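Catching up on Skandale, season two

Sunday, April 21, 2019

I finished the second season of Skandale last night, a little later than everyone else. The finale had been sitting in my queue for a week and I kept putting it off because I didn't want to be done with it. Spoilers for all of season two from this point on, so stop reading if you still have episodes left.

For anyone who dropped off after the pilot, the show is set at Avier, a family-owned newspaper in a port town called Dastumow. The first season was about the sale of the paper. The second picks up in December, four months later, with the new owners in the building and half of the old staff gone. Most of the early episodes deal with a missing set of account books and who in the Vasiliu family knew they existed.

I thought the first three episodes were slow. There is a long stretch at the ferry terminal that could have been one scene, and the subplot with the younger Vasiliu son and the boat loan goes nowhere until episode seven. Then the fourth episode comes along and the season gets moving. The dinner scene, where the grandmother reads the sale price out loud in front of the guests, is the best thing the show has done so far. She doesn't raise her voice at all. The camera stays on the daughter the whole time and you can see her working out that she was lied to.

The middle of the season belongs to the newsroom, and I liked that. The writers seem to know how dull the work can be – phone calls, waiting, somebody reading a page back for the third time. The archive episode is mostly two people in a basement with boxes, and I would have watched another hour of it.

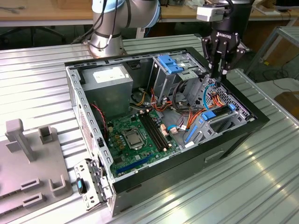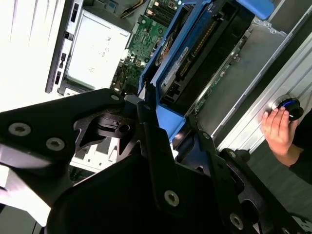 Do you need to watch season one first?

Start with the last two episodes of season one if you are short on time. They cover the sale and the fire at the print hall, and season two leans on both without explaining either. The rest of season one is good but you can come back to it later.

Now the finale. I had guessed that the mother hid the books, and she did, but I had the reason wrong. I assumed she was protecting the paper. She was protecting the brother, who we had been told was dead since the pilot. His return in the last ten minutes has split people. The forum I read had 1439 new posts on it by this morning, and the ones I got through were mostly angry. I don't mind it. There were hints as far back as the third episode, when the grandmother sets an extra place at the table and takes it away again.

What I did mind was the trial. It gets 43 minutes over two episodes, and a good part of that is lawyers repeating things we already watched happen. The judge is funny, but the verdict comes by way of a phone call and we never see the family hear it together. After a whole season of putting these people in the same room, that was a strange choice.

The music is better this year. They dropped the piano that played under every sad conversation in season one and let some scenes run with no score. The theme is the same, only shorter, which I was sorry about – I never skipped it.

As for a third season, there has been no word yet that I can find. The last shot has the press starting up again with the brother's name on the masthead, so they clearly want one. I plan to rewatch the dinner episode this week and then start on the older crime series a few of you recommended in the comments. It has 61 episodes, so expect fewer posts for a while.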